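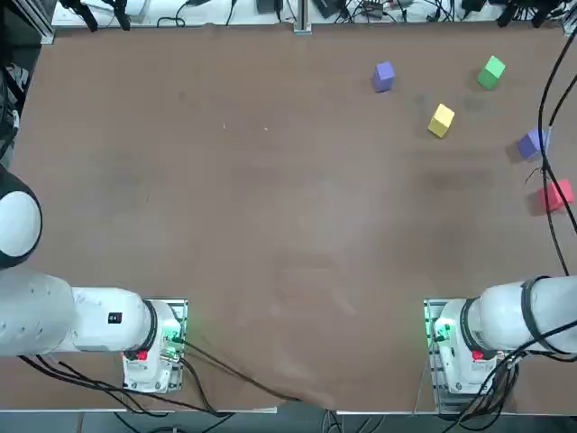 Self-adhesive vinyl wrap is a workable way to resurface a bench or table that is structurally sound but stained, scratched or too bright under overhead light. The result depends on surface preparation and edge detailing far more than on the brand of film. The usual failure on a large covering is local lifting, and it shows up first where something bears on the surface or drags across it. The brown tabletop has a loose wrinkled fold of this type toward the bottom centre, where the cables trail, while the rest of the surface reads as smooth. A fold in that position will catch on anything slid over it. The procedure below covers new work first, then repair of a lifted section.

Materials

Matte vinyl film, 300 mm wider and longer than the top
Isopropyl alcohol and lint-free cloths
Sandpaper, 180 and 240 grit
Two-part filler
Water-based primer (raw timber, MDF or particleboard only)
Felt-edged squeegee
Snap-off knife with new blades
Heat gun with adjustable temperature
Masking tape, steel rule, spray bottle

Film sold for walls and shelves is generally too thin for a work surface. Use a furniture or architectural grade. The Vitemik matte range was used for the benches on which these notes are based, and comparable film from another supplier will behave the same way.

Preparing the surface

Remove everything from the top, including clamps, brackets and cable clips. Wrapping around a fixed bracket is possible but leaves a cut edge at a point of load, and that edge will lift. If a bracket must stay in place, see Fixed hardware.

Fill dents and old screw holes slightly proud. Allow the filler to cure for the time stated on the tin, then sand flush with 180 grit and finish with 240. Run a bare hand over the whole area. Any grain of grit left behind will print through a matte film.

Prime raw board on the face and all edges. Particleboard edges take two coats. Leave the primer overnight. Laminate and previously painted tops need only a light scuff with 240 grit.

Wipe down with isopropyl alcohol, changing cloths often. Do not use a household spray cleaner at this stage, as many leave a silicone or wax residue.

Laying the film

Work at a room temperature between 18 and 25 degrees. Cut the film oversize and let it lie flat for an hour so that roll curl relaxes.

1. Position the sheet with the backing on and tape it across the middle of the top.
2. Fold one half back over the tape, peel the backing from that half and cut the backing away.
3. Lower the film under light tension. Squeegee from the tape outward in overlapping strokes.
4. Remove the tape and repeat for the other half.
5. Prick any remaining bubbles at a shallow angle with the knife tip and press the air toward the hole.

Dry application is preferred. If the film grabs too early, mist the surface with water and one drop of dishwashing liquid, and allow a full day before trimming.

Edges and corners

Warm the overhang until it is pliable, draw it down over the edge and press it on with the felt. Carry it at least 30 mm onto the underside. On outside corners, pull the film diagonally while warm, then cut the surplus underneath where it will not be seen. Reheat all edges after trimming to set the adhesive.

Fixed hardware

Cut a cross in the film over the bracket, lower the film over it, and trim 1 mm short of the metal. Seal the cut with a fine bead of clear silicone. Place a rubber pad under any clamp fitted later and tighten it without twisting.

Repairing a lifted section

Lift the loose area back to where the adhesive still holds. Clean the substrate and the adhesive face with alcohol and allow both to dry. Warm the film gently, working from the sound area toward the loose one, and squeegee as it cools. If the film has stretched and will not lie flat, slit it along the crease, overlap the two sides, cut through both layers against a steel rule and remove the waste strips. The resulting butt joint is visible at close range but does not catch.

Replace the film if the adhesive face has picked up dust over a wide area. It cannot be cleaned well enough to hold.

Cables

Route cables off the surface where possible, either through a grommet or along the rear edge in adhesive trunking. Where a cable has to cross the top, secure it at both ends so it cannot drag.

Last revised 07/06/2022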